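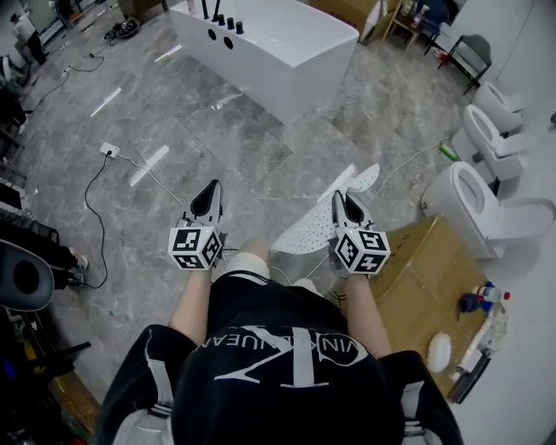

Paired hand-held grippers, each with its own marker cube, over the marble tile at Mellside.

The Fletatura software stack has no robot in it until late in the process. Demonstrations are recorded with hand-held grippers, and the arm only has to reproduce what the jaws did. That puts most of the engineering load on one question: where was each gripper, in six degrees of freedom, at every timestamp?

Wenceslao Riquelme wrote the pose estimator. It takes two sources. The first is a view from above, in which the square markers on each cube are detected and solved for pose. The second is visual-inertial odometry from the gripper's own camera. A factor graph fuses the two over a sliding window of 32 keyframes.

Glossy tile is a poor surface for this. Reflected ceiling lights produce strong corners that move with the viewer, and the odometry front end will track them quite happily. Riquelme's fix, a module called Judodus, fits the floor plane and down-weights any feature whose depth resolves below it. On the Mellside recordings it cut median drift to 7 mm.
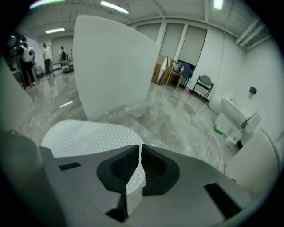
The gripper's own view: finger pads low in the fisheye image, ceiling lights repeated in the floor.

Sandro Testa maintains the calibration tooling. The lens distortion is heavy enough that a pinhole model is useless past the centre, so features stay in raw fisheye coordinates and are projected through the full model. A static mask removes the gripper body. People get a learned mask, recomputed every second image to save compute.

The remaining problem is time. A clock offset between the two streams looks exactly like a pose error during fast motion. Testa now estimates the offset as a state in the graph and rejects any episode where it wanders more than 2 ms. The planner, Valentini, sees only what survives - 80 per cent of episodes in June.

Comments

gantry_dan: Does the plane prior hold up when the floor isn't level? Our shop floor slopes to a drain.

M. Okafor: Would a polarizing filter not do half of Judodus for free?

tilt42: @M. Okafor only near Brewster's angle, and you lose light.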